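Call for participants: shared meals and appetite in later life
10 August 2018, by Debora Zanetti

The Rizzi Institute invites residents of Prostton aged 65 and over to join a study of eating habits. Fifteen places are available. Sessions begin in October and include a light lunch.

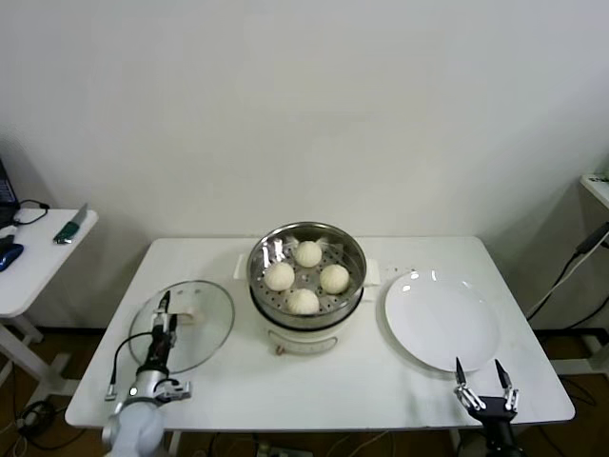 Nest Wynne asked whether couples may apply together. They may, on separate forms.

Participants attend four sessions and keep a food diary for two weeks. Travel costs within Prostton are refunded.

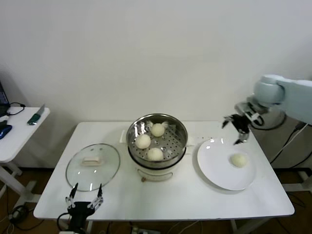

Evaristo Russo: Is the diary available in large print?

Large print copies may be requested from the study office at Vultell House.
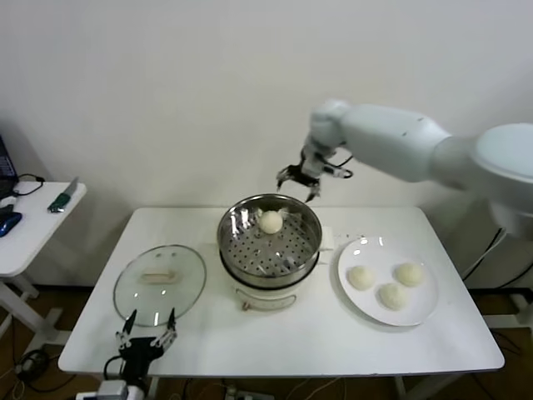
Steamed bun in an electric steamer.

Related
Jultska allotment survey: results
Lunch club grants reopen

5 shares | 2 comments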